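Stollbridge Tongue-and-Groove Ceiling Boards

If you have been living under a tired ceiling for years and keep meaning to do something about it, we have a good deal of sympathy, and we also have the Stollbridge board. It is a solid softwood board with a tongue down one long side and a groove down the other, and it goes up on battens over almost any old ceiling, cracked plaster and all. We have sold it longer than anything else on this site and we are still very fond of it.

Each pack holds 12 boards. They come primed on the face and the edges, so you can go straight on with a top coat of whatever you like. Most people go for white or a soft cream, but we had a customer in Plusholm who did her back bedroom in dark green and it looked wonderful — very snug, like the inside of a railway carriage.

The boards have a small bead along the joint. It gives a neat shadow line and is also rather forgiving, as old houses move a bit with the seasons and a plain butt joint will show every little gap. If you would prefer a flat face with a simple V, have a look at the Hiswood board instead. It uses the same fixings and costs a touch less per pack.

Before you start

Bring the packs indoors, open the ends and leave them lying flat in the room where they will be used for 14 days. We know that is a long while to be stepping over timber! It does make a difference, though, particularly in a house with the heating on. Bathrooms and kitchens want a fan that works and a coat of paint on the backs of the boards too, and we wouldn't suggest this product for a shower enclosure or directly above a sauna stove.

Battens should run across the joists and be screwed into them, never just into the plaster. Find the joists first with a bradawl or a detector and pencil them on the wall as well as the ceiling, so the marks don't vanish behind the first row. Leave a small gap at the walls all the way round and cover it afterwards with the Skjelbred scotia, sold separately in matching primer.

Clear the room if you can. What you can't carry out should be pushed to the middle and well covered, and it is worth taping up the door too, for old ceilings hold an astonishing amount of soot and grit.
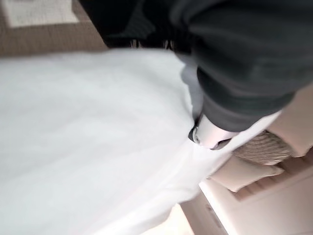 A second pair of hands is a great help with the longer lengths, and if you are on your own a couple of adjustable props will do nearly as well. Start from the straightest wall, groove towards the room's edge, and pin through the tongue so the next board hides the fixing. Check the line every few rows — it is so easy to creep out of square and so tedious to put right at the far side.

Ordering and delivery

The product code is 541 and it is normally in stock. Unopened packs can come back to us within 21 days, and we are always glad to work out quantities if you send us a rough sketch with the measurements on. Local deliveries go out on a Tuesday.

Shared 14 times | 2 comments
Page last updated: March
Contact us | © Stollbridge Ceilings & Trim | Back to top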